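4.2 Evaluation setting and object set

The Cunmont handheld kit was assessed over 17 sessions in furnished rooms, without a fixed workbench and without any rearrangement of the room's own furniture. Operators were told to work with whatever household goods were already present and to keep both jaws within the view of the wrist camera at all times. The object set for the tidying task is dominated by soft items, which earlier reviews of handheld collection hardware have tended to leave out. Figure 3 gives two views from the wrist camera in one room.
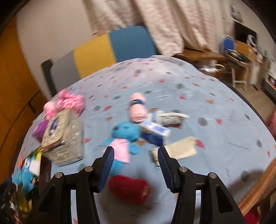
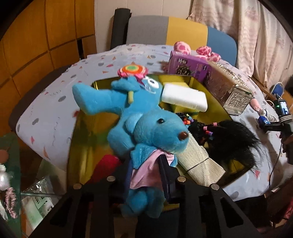
Figure 3. Wrist-camera views from the tidying task. First view: jaws open over a red knitted item on a patterned bedspread. Second view: jaws closed on a blue plush bear held upside down, with a filled tray behind it.

The two views differ in how much of the image the payload takes up. With the jaws open, both finger pads, the linkage and a wide region of the room remain visible, and the camera can see objects that will matter only later in the episode. With a plush toy in the grasp, the payload covers much of the center. We call these the open and loaded conditions and report them separately below, as the kit's tracking software behaves differently in each.

4.3 Kit under review

The kit is sold as a single package consisting of the gripper body, a wide-angle camera module, two sets of finger pads and a license for the Turovgate processing service. The gripper is driven by hand through a trigger and has no motor. Jaw opening is recovered from the images after the session by fitting a linkage model to the visible pins and pad edges. The vendor's documentation recommends a short calibration clip at the start of each session, in which the jaws are opened and closed fully against a plain background. We followed this recommendation in every session except where noted.

Two competing products were used for comparison. The Tatar gripper has a rotary encoder at the trigger and logs jaw width directly, at the cost of a heavier handle and a cable to the recorder. The Magalhães kit is closer in design to the Cunmont kit but uses molded pads with a smooth face and a narrower lens. All three were used by the same operators on the same task, with the order of kits changed between sessions so that practice on one kit would not consistently favor the next.

4.4 Procedure

Each session consisted of 15 episodes. An episode began with the jaws open and the tool clear of all objects. The operator approached an object, closed the jaws, lifted, carried the object to its target and released it. Operators could regrasp as often as needed, but were asked not to touch the object with the free hand. Episodes in which the free hand entered the workspace were kept in the recordings and marked for exclusion from the grasp analysis.

We did not prescribe grasp points. For long or folded items the operators soon settled on a grasp near the middle. For plush toys they gripped the body in most cases, but the orientation in which the toy was carried varied a great deal between operators and between episodes. We regard this spread as useful for training and made no attempt to reduce it.

4.5 Jaw width recovery

In the open condition the Turovgate fit was reliable on all three types of background we tested (plain, printed and cluttered). Printed fabric was expected to be difficult, given that small repeated shapes can be mistaken for the circular features on the linkage. In practice the fit lost a pin only when the pin passed over a dot of similar size and tone, and it recovered within a few images. Median error against the reference caliper was below the tolerance stated in the vendor's data sheet.

The loaded condition was less satisfactory. Soft payloads spread over the pads as they are compressed and hide the contact edge, which is the strongest cue in the model. The fit then relies on the pins alone, and small errors in pin position produce large errors in jaw width near closure. The service reports a confidence value for each image, but this value stayed high in many cases where the width was plainly wrong. Users who intend to train on jaw width should not filter on confidence alone. We obtained better results by holding the last reliable width until the pad edges were visible again. The Tatar encoder had no such difficulty, as one would expect from a direct measurement.

4.6 Pose tracking

Camera pose is estimated from the background, so a payload that fills the center leaves only the margins of the image to work with. The wide lens on the Cunmont kit is an advantage in this respect. Furniture, wall panels and door edges near the border of the image gave enough stable features to hold the track through most loaded segments. Tracking was lost in 8 percent of loaded segments with the Cunmont kit, and in a clearly larger share with the Magalhães kit, whose lens shows less of the room. Curtains and loose bedding contributed few lasting features and sometimes false ones when they moved.

Reflective containers caused a separate class of error. When the tool was moved over a tray or box with glossy sides, features found on the reflections were briefly accepted as part of the room and pulled the estimate away from the true path. The drift was usually corrected once the tool moved off, but the corrected path then contained a visible step. Version notes for the Turovgate service mention a mask for reflective regions. We left it at its default setting throughout.

4.7 Handling and durability

The ridged finger pads held knitted and plush materials well and needed less closing force than the smooth pads of the Magalhães kit. They were less suited to thin card, which tended to slide along the ridges. One pad worked loose after about 80 episodes and was refitted with the supplied tool. We recommend checking the pad screws between sessions, together with the camera mount, where even a slight rotation invalidates the calibration clip.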